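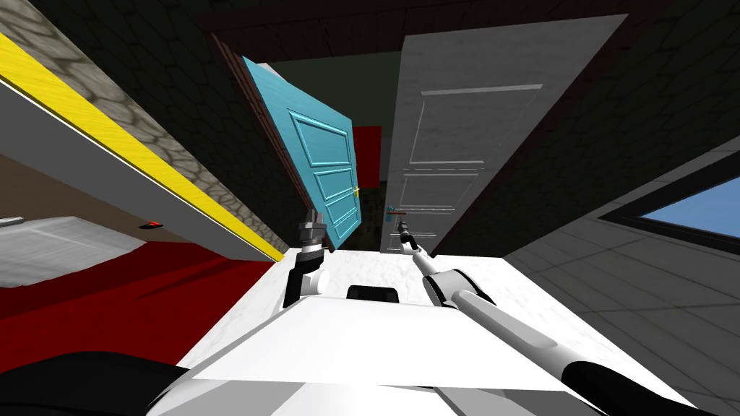 Gurnness Slope Monitoring Station: October inspection checklist, with comments

Inspected by: Lacey Lightfoot
Data side checked by: Normand Robichaud
Station elevation: 1,796 feet
Marks used: OK, FIX, or NOT SHOWN. The last one means I was told it works and did not see it work.

Site and access

1. Track passable by truck to the gate. OK
Passable if you like reversing. The turnaround is soft on the downhill side.

2. Warning signs legible at gate and trailhead. FIX
The trailhead sign still gives the old Setenden office phone number. I called it and got a fax tone.

3. New cracks or bulging ground near the instrument hut. OK
None that I could find on foot. The grass is long and I would not bet much on this line. Walk it again after mowing.

Ground instruments

4. Tiltmeter mounted firmly, cover sealed. OK

5. Tiltmeter reading agrees with hand level. NOT SHOWN
The hand level was left in Endden. Last year's sheet says "agrees" with no numbers next to it, so I can't compare against that either.

6. Radar corner reflector clean, drained and pointing where the survey says. FIX
Drain hole plugged with leaves, standing water in the bottom. I cleared it. A reflector with a puddle in it gives a poor return, and somebody has been using those returns all summer. The bearing is fine.

7. Rain gauge level and clear. OK
Level, yes. It also sits under a birch branch that wasn't there when the site was drawn up. Passed on the wording of the item only.

8. GPS antenna bolts tight, cable undamaged. OK
Tooth marks on the outer jacket, nothing through to the core. Tape is a temporary repair and I have written the word temporary on the tape.

Power and radio

9. Batteries hold 80 percent or better after an overnight test. NOT SHOWN
There was no overnight test. The Chrysikopoulos charger shows a green light, and I was invited to accept the green light.

10. Solar panel clean and unshaded at noon. OK

11. Backup radio reaches Endden. FIX
Reached it on the second try, with static. Try it again in heavy rain, when it would be wanted.

Satellite image archive

12. All radar scenes since last inspection received and readable. OK (N.R.)
789 files listed, all open. I did not look at every one and don't want this read as if I did.

13. Movement map checked against ground instruments. FIX (N.R.)
The map shows the upper slope steady. See item 6 before repeating that to anyone. Steep ground facing away from the satellite is also blank on the map, and blank has been colored the same green as steady. Change the color.

14. Alarm threshold written down, with a reason. FIX (N.R.)
Written down, no reason. The number matches the default in the software.

Alarm and call-out

15. Test alarm reaches both duty phones. FIX
It reached one. The other was in a desk drawer, switched off. The Saturday duty person had not been told there was a phone.

16. Residents' call list reviewed. NOT SHOWN
I asked for the list and was shown the cover page.

Result: station may keep running. Items 6, 13 and 15 to be closed before the next heavy rain warning, the rest by the next visit. Please don't send me "done" by email. Send the reading or a photo of the repair.

L. Lightfoot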